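Visit Report: Household Automation Open Day, Pulance Laboratory, Drernutville
Jul 29, 2022 | Ostrowski Office of Workforce Studies

Members of the office attended the open day in Drernutville to assess whether machines can yet take on ordinary household and shop-floor chores. The program consisted of a briefing, a viewing of simulated trials, and a discussion period. 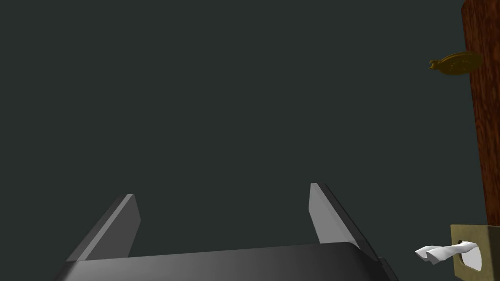

The laboratory tests its control software, Jelenine, in simulation before any equipment is purchased. Staff reported that tidying remains harder than lifting, as household items differ widely in shape and stiffness.

A small object lying flat on a wooden tabletop, with the gripper fingers open on either side of it, is typical of the work under study.
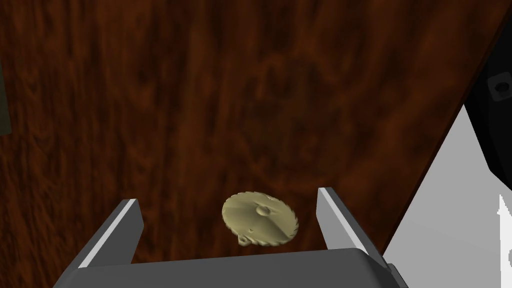 Page last changed: August 5, 2022

According to the laboratory, 39 of 70 simulated pickups in its latest series were completed without correction. Visitors asked how the software handles irregular items with thin projecting parts. Staff replied that it often chooses a poor point of contact, and that two further series are planned. 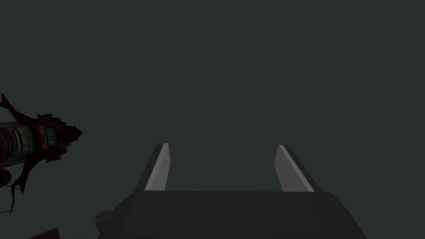

Reading time: 2 minutes

The office finds that unattended use in homes or small shops is premature. Supervised sorting of rigid items may be suitable for a limited trial. A second visit has been requested.

Contact: Ostrowski Office of Workforce Studies | © 2022 | Back to top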